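Session 3 – Sofas, cushions and throws

Hi all, my notes from this morning, tidied up a bit for anyone on the Coltden placement who had to leave early. We stayed in the living room the whole time and I still ran over!

Start with the seat. I like to clear every loose cushion off a leather sofa before I touch anything else, then run a dry cloth along the stitched channels (crumbs love those). Headrests next, and look closely for marks up there – hair products get onto pale leather faster than you'd think. After that the cushions go back one at a time, held by the sides, with a plumped top edge.

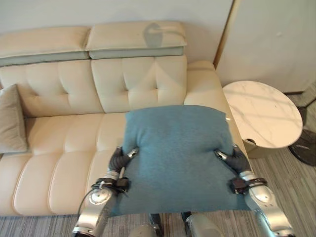
One of you asked whether a colored cushion should go in the middle or at the end on a cream sofa. Either is fine with me, as long as you can still sit down without moving it. The Sketen handout says always at the end, and I've never really agreed with it.

Now, plumping. Press in from both sides, let go, turn it a quarter and do it again. Please don't karate-chop the top, I know the Flarnent brochure does it on page 234 but it wears out the seam.

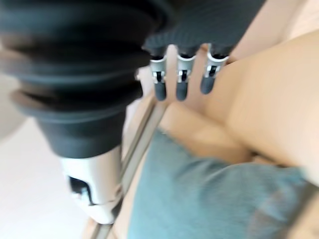 Give it 10 presses if the filling has gone flat, fewer if it's fiber. Zippers face down, care labels to the back.

Fabric pieces come last. Find two corners, shake once, and smooth from the middle outward before you fold.

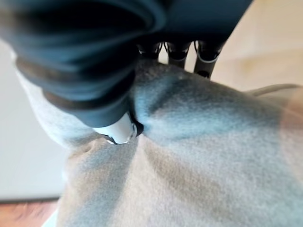 Fold in thirds the long way, then in half, with the raw edges tucked under. For next time, read the Amissah sheet on leather care and bring a throw from home, any size.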